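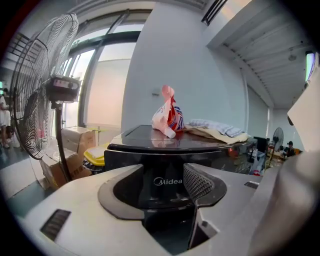
Truvonden Documentation

Section 2: Setting up the Imirell shelf dehydrator

Read this section before you plug in the dehydrator for the first time. It covers where to put it, how to fit the trays, the first empty run, and how to set a drying program. Cleaning and storage are in Section 3.

2.1 Choosing a place

The dehydrator runs for many hours at a time, often overnight, so pick a spot where it can stay put until the batch is done.

1. Set the dehydrator on a flat, level surface that can take heat. Do not use a tablecloth, a towel or a plastic mat under it.
2. Leave 7 inches of open space behind the rear vent. Warm, damp air leaves the unit here, and it will mark painted walls and loosen wallpaper over time.
3. Keep the unit away from the sink and out from under wall cabinets.
4. Check that the power cord reaches the outlet without being pulled tight.

Note: If other appliances share the counter, keep them clear of the rear vent. Many rice cookers, kettles and microwaves have vents of their own, and steam from one can get drawn into the other. Do not stack anything on top of the dehydrator, and do not put the dehydrator on top of another appliance.

Caution: Do not plug the dehydrator into an extension cord or a power strip. Use a grounded wall outlet. On older kitchen wiring, running the dehydrator and a second heating appliance on the same circuit may trip the breaker.

2.2 Unpacking

1. Cut the tape on the top of the carton and lift out the upper foam block.
2. Lift the dehydrator by the two side handles. Do not lift it by the door.
3. Take out the trays, the drip sheet and the two mesh liners. They are packed inside the cabinet.
4. Remove the cardboard strip behind the bottom tray. It protects the fan guard in shipping and is easy to miss, as it is close to the same color as the cabinet.
5. Peel the clear film off the door.

Keep the carton until you have finished the first empty run. If the unit has to go back to the dealer, it must travel in the original foam.

2.3 Washing and fitting the trays

1. Wash the trays, liners and drip sheet in warm water with dish soap. Rinse and let them dry all the way.
2. Wipe the inside of the cabinet with a damp cloth. Do not spray water into it.
3. Slide the drip sheet into the lowest slot, with the raised edge toward you.
4. Slide the trays into the slots above it. Each tray has a small notch on one side, which goes to the back.
5. Close the door until the magnet catches.

If a tray sticks halfway, pull it out and turn it around. A tray put in backward will stop short and hold the door open by a finger's width.

Note: Trays from the earlier Jastetti cabinet are the same width but have no notch. They fit, but they can slide forward when the door is opened. We recommend using them only in the lower slots.

2.4 The first empty run

A new heater has a thin coat of oil on it from the factory. Burn this off before you dry any food.

1. Open a kitchen window or turn on the range hood.
2. Plug in the dehydrator. The display shows two dashes.
3. Press Power, then turn the dial to the highest setting.
4. Press Timer and set 2 hours.
5. Press Start. You will hear the fan first, and the heater will come on shortly after.
6. When the timer ends, leave the door shut until the fan stops by itself.

A faint smell is normal during this run. If you see smoke, or if the smell is still there at the end of a second empty run, unplug the unit and call your dealer.

2.5 Setting a program

You can store up to 7 programs. Each one holds a temperature and a time.

1. Press Program and turn the dial to pick a number.
2. Hold Program until the number blinks.
3. Set the temperature with the dial and press Program again.
4. Set the time with the dial and press Program once more. The number stops blinking and the program is saved.

To run a saved program, press Program, turn the dial to the number, and press Start. To change one, go through the steps again. The new values replace the old ones.

Programs are kept when the unit is unplugged. The delay timer is not — set it again after a power cut.

2.6 Loading your first batch

Apples are a good choice for a first batch. They are cheap, they dry evenly, and it is easy to tell when they are done.

1. Core the apples and cut them into slices of even thickness.
2. Lay the slices in one layer with a little space between them. A full tray holds 200 grams of sliced apple.
3. Put the trays in and close the door.
4. Halfway through, swap the top and bottom trays.
5. To test, take out one slice, let it cool, and bend it. It should be leathery, with no wet spot where it folds.

Do not judge by the feel of a warm slice. Warm fruit always feels softer than it is.

Caution: The trays and the inside of the door stay hot after the fan stops. Use oven mitts.

Caution: Do not dry meat until you have read the notes on meat in Section 4. Meat needs a separate heating step, and the fruit programs do not provide it.

2.7 Replacement parts

Trays, liners and door magnets can be ordered through any Kawaguchi parts counter. Give the model number from the plate under the cabinet. Liners are sold in pairs.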